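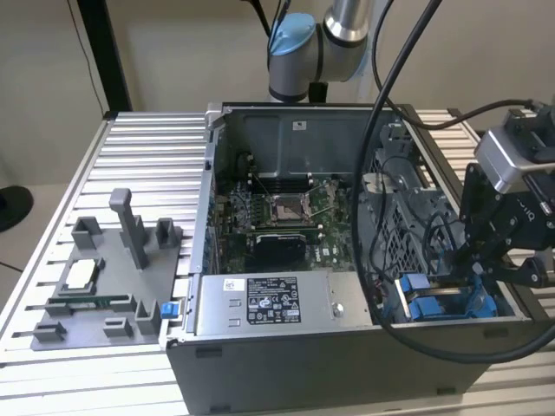
*Last changed: November, 16:40*

Cell 2, Skorkden bench. Task set: PC tower service, CPU and memory insertion. Collection for the Gashi policy, second round.

**State of the set**

178 demonstrations recorded to date, 176 kept. The two dropped ones are both memory insertions in which the wrist stream stalled for several seconds mid-episode. They are moved to `rejected/`, not deleted, so the counter in Zuvano still reads 178. Do not "fix" the counter.

Target for this round was 50 episodes of CPU placement with the case on its side. Have 42. Remaining eight carried over to the next session, same tray, same case, same operator settings.

**Setup**

- Case on its side across the extrusion, side panel off.
- Fixture tray to the left of the case. CPU in the square pocket, memory in the long slot below it.
- Socket lever up and retention frame open at episode start. Closing the frame is a separate skill with its own label. Do not record it into the placement episodes, even if it looks convenient to carry on.
- Graphics card stays in. Discussed removing it for clearance, decided against: the real task has it in, and a policy trained without it will have to be retrained.
- Wrist camera on gripper, fixed scene camera as before. Exposure locked on both.

**Procedure used today**

1. Home arm, open gripper, move to start pose. Start pose is sampled by the script over the drive bay side of the case. Accept it unless it puts the fingers below the case wall.
2. Start recording. Wait for both streams to go green in Zuvano.
3. Teleop to tray, grasp, lift straight up until clear of the tray post, then traverse.
4. Align over socket, lower, release, retreat up.
5. Stop recording. Mark success, partial or fail before resetting anything. Labels entered after the reset were wrong too often in the first round.

The lift in step 3 matters. The post is the tallest thing on the tray, and a diagonal exit toward the case clips it on long fingers. In the first round this was worked around by each operator in a different way, and the trajectories over the tray are all over the place as a result. Straight up first, every time.

**Problems**

*Cable.* The thick gripper cable hangs in a loop over the right half of the case. With the wrist rotated past the nominal yaw it drops lower and enters the scene view in front of the drive cage. Not a collision problem so far. It is a data problem: the loop position correlates with wrist yaw, and the scene encoder can pick that up as a shortcut. Options are a second tie point further up the arm, or leaving it and randomizing. Tried a tie point with a velcro strap, it slid down after a few episodes. Needs a proper clamp.

*Chip grasp.* Top surface of the CPU reflects in the wrist view when the fingers are low. Depth drops out in a patch in the middle of the chip. RGB is usable. For now the depth channel is recorded but masked in training for the last part of the approach. Mask threshold is in the config, key `near_clip_grasp`.

*Partial placements.* 11-type labels (seated on one edge only) are mixed in with success in the early files. Relabel pass done on the current round, first round still open. Anyone training on the full set before that is finished should filter on the round field.

*Case drift.* The case is held only by its own weight and moves slightly if the gripper leans on the wall. Socket pose is re-registered at the start of each block, and that has been enough. If the offset check prints a warning, stop the block and register again. Do not nudge the case back by hand, the old registration is not valid after that either.

**First training look**

Ran a quick fit on the kept episodes overnight on the Clirstead machine. Validation loss flat after the first third of the run. Rollouts in the cell, no formal count taken: reach and grasp from the pocket are fine, traverse is fine, final alignment over the socket is poor in yaw. The policy commits to the first yaw it chooses and does not correct. The demonstrations look much the same when replayed. Operators rotate during the traverse and hardly at all once above the socket, so there is little correction behavior in the data to learn from.

Plan: for the remaining eight, start the descent with a deliberate yaw error and recover above the socket. Tag these `recover`. If that helps, ask for a separate block of them for memory as well.

**Open**

- [ ] Clamp for gripper cable
- [ ] Eight CPU episodes, tag `recover`
- [ ] Relabel first round partials
- [ ] Check wrist stream stall, same USB port both times
- [ ] Print spare tray, the memory slot is getting loose
- [ ] Move rejected files off the Clirstead disk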